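## 4. Setting the grasp and hand-over parameters

This section explains how to prepare the Merkitz task planner for work with thin and transparent containers. Please complete Section 3 (hand calibration) before you start. The work needs two terminals, one for the planner and one for the Talebi perception node.

1. Start the perception node and wait for the message `depth ready`. On a cold start this can take around 21 seconds.
2. Open the file `grasp_profiles.yaml` and copy the block `default_rigid`. Give the copy the name `thin_wall`.
3. In the new block, set `close_force_limit` to 131. The unit is the internal controller unit, not newtons.
4. Set `contact_mode` to `rim_and_side`. In this mode the planner puts some fingers over the rim and keeps the thumb on the outer wall.
5. Save the file and run `planner reload`. You do not need to restart the hands.

**Note:** The names of profiles are case-sensitive. If the planner does not find a profile, it uses `default_rigid` and writes only one line in the log. Please check the log after each reload.

**Caution:** Do not raise the force limit while a hand is holding an object. The new value is applied at once – a soft cup can collapse.

### 4.1 Transparent objects

The depth image is not reliable on clear plastic and on polished steel. For these objects the Talebi node uses the color image to find the outline, and the depth is taken from the table plane.

1. Set `depth_source` to `plane`.
2. Set `mask_min_area` to 293. With a smaller value, reflections on metal parts can be reported as objects.
3. Turn on `hold_last_pose`. The pose of the cup is then kept when the fingers cover a large part of it.
4. Open the overlay window and check that the outline follows the rim. 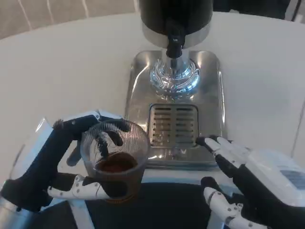 If the outline jumps between two positions, lower the exposure by one step and repeat the check. Do not change the mask area and the exposure in the same run, or you will not know which one has helped.

### 4.2 Free hand

While one hand holds the container, the planner treats the other hand as an obstacle also. The smallest allowed distance to fixed equipment is `free_hand_clearance`, and the factory value is too large for work near a grinder base. Use the value from the Bokov table file for your station, if you have one.

If the planner stops with error 103, the two arms have asked for the same space. Move the free hand back in manual mode, clear the error, and send the task again from its first step.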